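Rellerbridge pressing shop, notebook
April, entry begun 07:40

Press 2 move, continued. Hydraulic lines drained and capped yesterday, tags on both ends. Platen bolts bagged and taped to the frame. The bed went onto skates without trouble, but the door at Govow Street is narrower than the drawing gives, so the trim hopper has to come off first.

Boiler at the new unit held pressure overnight. Condensate return still knocks when the second valve opens. Suspect the fall on the pipe run; check with a level before lagging.

Test pressings on press 1 (already moved): 100 copies of the Karpenko twelve-inch, black compound, old stampers. First dozen scrapped as usual. Non-fill on side B from the outer edge to the second band. Raised the mould temperature slightly and lengthened the steam phase, and the non-fill went. Slight dishing remains. Next run: longer cooling, same steam.
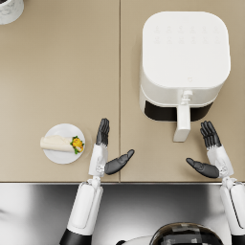 White air fryer on the beige counter, from above.

Stock count before the move:
Sleeves, plain white: 3780
Centre labels, baked: 1304 pairs
Centre labels, unbaked: not counted, leave in the dry store
Compound: roughly 400 kg, black only. Clear is on order from Jetero, no date given.

The unbaked labels must not travel with the sleeves. Last load picked up damp and a whole tray blistered in the press.

Stampers: racked upright in the padded crates, nickel side to felt. Two of the Karpenko set have a scratch in the run-out. Usable for tests, no good for the order. Replacements need to be asked for before the plating bath is shut down.
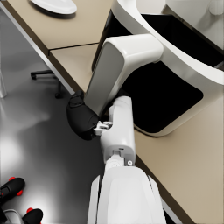

White arm and gripper finger close to the appliance opening.

14:15. Trim hopper off. Press 2 through the door with a finger's width each side. Set down on the marked pads, not yet levelled. Chiller feed is on the wrong side for this position; need a longer hose and two elbows.

To do: level press 2, shim the rear left foot, refit hopper, ask Jetero about the clear, move the label oven last.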